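Table Surfaces for a Shared Workroom
Project report, Lisberg design course

4. Covering the table

The table in the workroom has a light tan wooden top. By March it had picked up glue spots and pen marks, and small parts were hard to find against the grain. We wanted a cover that was cheap, quick to change and easy to see things on.

We tried three covers. The first was a cotton cloth, which bunched up whenever something was pushed across it. The second was a vinyl mat from Flellness. It lay flat but reflected the ceiling lights, and two people in our group said it bothered them by the afternoon. The third was plain white paper, one large sheet laid over most of the top, with a little wood left showing at a corner.

Paper worked best for us. Colored items stood out on it — bright green and yellow most of all — and a used sheet could be rolled up and thrown away. We bought a pack of 14 sheets and each one lasted up to 44 hours of table time before it tore or got too dirty. Total use over the project came to 168 hours.

The weak point was the edge. Sleeves caught on it, and tape pulled up the finish in one place. We ended up folding the long side under the tabletop and leaving the short side loose. Naqvi suggested clips, but they got in the way of people's arms.

If we did this again we would test a heavier paper and write down how often the sheet had to be straightened. We did not keep track of that.

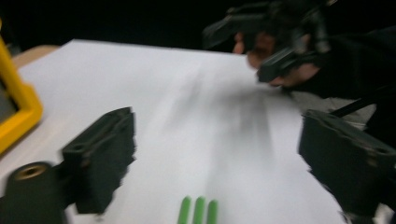

Shahzad Khokhar commented that he would have liked to see the vinyl mat tried again in a matte finish before it was ruled out, and asked what the paper cost per sheet.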